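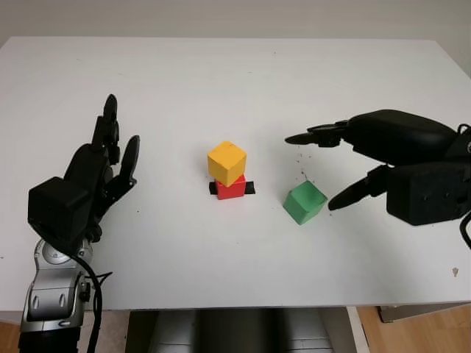 Block table, yellow on red, green still to place.

Oct 12, 2023

Spent the morning on the recording rules again. Version 3 of the sheet has been on the wall since June and most people follow most of it. The trouble is the items that leave room for judgment, and item 4 is the worst: "Table clear before start." Wiroj reads that as no tools and no cables on the work surface. Angeliki reads it as wiped down. Both have a case from the wording. There were dark specks on the table near the green block today and a brownish mark toward the right corner. Under Wiroj's reading that table passes. Under Angeliki's it fails.

New text, draft: "Work surface free of tools, loose parts, and debris. Permanent marks are logged once, with position, and left alone." The second sentence is for the case where someone scrubs a stain halfway through a set and the first half no longer matches the second. Orathai wants a dry cloth specified. Agreed, no solvent.

Item 7, start pose. The sheet says both end effectors open and clear of the blocks. "Clear" has no number. A fingertip just beside a block is clear in the sense of not touching, and a small error at startup would still move the block. I proposed 50 mm from any fingertip to any block. Fotis objected that this rules out half the right-side starts in the Meker set, where the green block begins almost between the open fingers. He is right. Compromise: 50 mm for a declared start pose, no minimum once the episode is running, and the log has to say which one applies. Older Meker episodes keep their status and get a note.

Item 9, stack support. The black strip under the red block is not mentioned anywhere in the sheet. Some operators treat it as part of the stack, some as part of the table. It matters for the height check. Wrote it in as a separate part with its own line in the log.

Stop rule is unchanged: anyone in the room can call it, and no one has to give a reason before the arms are halted. Reason goes in the log afterward. Ching-wen asked that the log field be free text instead of a menu, on the grounds that people pick the first menu entry. Changed.

Backlog: 517 episodes to recheck against the new item 4. The Zerner batch could be up to 3000 more if it falls under the same sheet, and I have not had an answer on that. Will not start until I do.

Cable on the left side hangs over the front edge of the table. No item covers cable routing at all. Added a placeholder, item 12, text to follow. Ask Fotis what Murkis used.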